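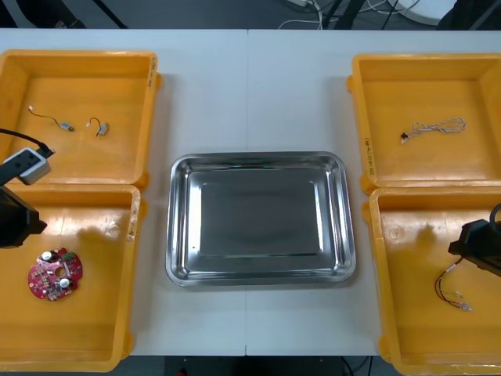 Croquet on the reserve: how the first season went

The croquet group at Mallier Reserve has finished its first full season on the lower lawn, and a second one starts in June. The group plays in the mornings from 9.30 until about noon and anyone living in the area can come along. You don't need to own a mallet, and whites are not required. Most people wear flat shoes and a hat.

Samah Farouk started the group after the old tennis courts at Ratano were closed and the players who used to meet there had nowhere to go. Croquet was her second choice. She had asked about pétanque first, but the gravel strip beside the car park had already been promised for bike racks. The lower lawn was not being used before midday, so the council agreed to a trial, and the trial was extended at the end of summer.

"I'd played twice in my life, both times at somebody's wedding," Samah said. "We learned the rules off a printed sheet. For the first month we were running the hoops in the wrong order and quite enjoying it."

The group plays golf croquet, the shorter of the two main forms of the game. Each side has two balls, blue and black against red and yellow, and everyone is playing for the same hoop at the same time. Once a ball goes through, all the balls move on to the next hoop. The first side to score seven hoops wins. You take one stroke per turn, so there is not much standing about, and a game usually fits into three-quarters of an hour. Association croquet, where a good player can stay on the lawn for a long time with extra strokes, has been tried by a few of the regulars but takes up the whole morning.

Attendance was better than the council had expected. The sign-in book shows 264 visits for the season, and the largest morning had enough players for both courts with a few people waiting on the bench. Numbers dropped in the hot weeks and picked up again when the start was moved forward by half an hour. Several walkers who stopped to watch from the path are now regulars.

The lawn is still the main difficulty. It slopes towards the creek, and the fourth hoop sits in a dip where balls tend to gather whatever you do with them. The grass is cut for picnics, which makes it slow. The parks crew has offered to take it down a notch lower before winter if the weather stays mild, and to fill the worst of the holes near the Fawzy Street gate. Players are asked not to fill the holes themselves. Somebody used beach sand last time and it set like a brick.

A friendly was played against the Predeck club late in the season. Predeck has three proper lawns and a clubhouse, and its players won every game but one. They have invited the group back for a return match, and one of their coaches will run a short session on hitting straight and on jump shots, with lunch to follow. Bring a plate if you're coming.

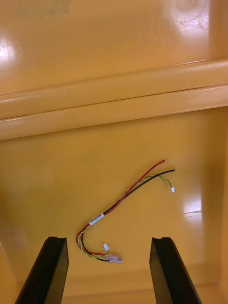 GETTING INVOLVED

Cost: $5 a morning, paid when you sign in. The first visit is free. The money goes towards balls, hoops and the hire of the shed.

Equipment: The group has two full sets and a few lighter mallets that suit smaller hands. A third set in good second-hand condition has been found for $185 and will be bought if enough people sign up for winter.

Getting there: The lower lawn is reached from the Fawzy Street gate. Parking is limited in the mornings and the bus stops opposite. There is a ramp from the path to the grass, and toilets next to the playground.

Wet weather: Play is called off if there is water lying on the lawn. A note goes up on the gate by 8.30 am. Light drizzle doesn't usually stop anyone.

Children are welcome with an adult. Dogs need to be on a lead and kept off the courts while games are on.

To put your name down for winter or for the return match at Predeck, see Samah at the lawn on any playing morning, or leave your details in the sign-in book.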